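Why Can You See Through Some Cups?

Hi, it's Renata again! Last time we talked about soap bubbles, and a lot of you wrote in to ask about see-through things, so I went rummaging in my kitchen cupboard.

Light zooms along in straight lines until it bumps into something. When it hits a brick, none of it gets out the other side, and we say the brick is opaque (say it like this: oh-PAKE). When it hits a clean window, nearly all of it sails right through. That makes the window transparent.

But there's an in-between word too, and it's my favorite! Translucent things let some of the light through and keep or scatter the rest. Wax paper does it. So do gummy bears, and so does smoky gray plastic. Smoky plastic has a bit of dark color mixed into it, and the color soaks up part of the light on its way through. The thicker the plastic, the more light gets soaked up, so the bottom of a cup can look darker than the sides.

Shadows change as well. A brick makes a good strong shadow, but a translucent cup often makes a pale, faint one (I spent way too long playing with this when I should have been doing the dishes).

Want to try it? You'll need a plastic cup you can partly see through, a white table and a lamp.

1. Stand the cup on the table, well away from the edges. Look for the thick part at the bottom and for the soft shadow next to it.

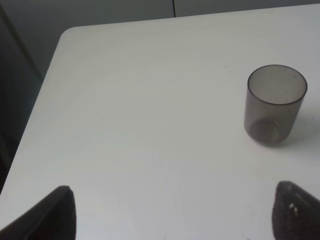 2. Now slide your hand behind the cup. Can you still count your fingers? Try a mug next, then a drinking glass, and draw the shadow each one makes.

Questions for Renata? Write to the Samavlow Kids desk | © 2022 Samavlow | Back to top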